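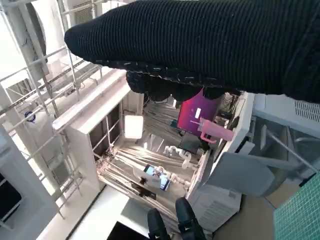 ## 4. Setting up the Kandex label printer

You'll need the printer, its power lead, one roll of labels and a flat surface. The flat surface is usually the hard part at Letdale.

1. Lift the lid by the two side tabs. Don't use the front one, which is decoration.
2. Drop the roll in with the labels facing up. A full roll holds 200, or did until Keisha Lindqvist did her spice cupboard.
3. Feed the loose end under the bar until 3 blank labels stick out, then close the lid. It should click. A crunch means go back to step 2.
4. Plug in and hold the green button until the light stops blinking.
5. Print a test label. It will say "TEST". Please don't stick it to anything.

**Note:** Labels hold best on smooth plastic and card. Wipe off dust or hand cream first and leave the surface to dry.

**Caution:** Never pull a label out while the motor is running. The roller will win, and Birdie Zamora will have to get the tweezers.

### 4.1 Choosing a label size

Small labels suit bottles, tubes and narrow boxes. Keep the wording to two lines — anything longer comes out in a typeface meant for ants. Large labels are for shelves and drawers.

### 4.2 If the light turns red

- **Steady red:** the roll is empty, or the printer thinks it is. Open and close the lid.
- **Flashing red:** the lid is open. Yes, even if it looks shut.
- **Error 301:** switch off at the wall, wait two minutes and start again from step 4. The December update was meant to cure this.

Spare rolls are in the drawer marked "Batteries".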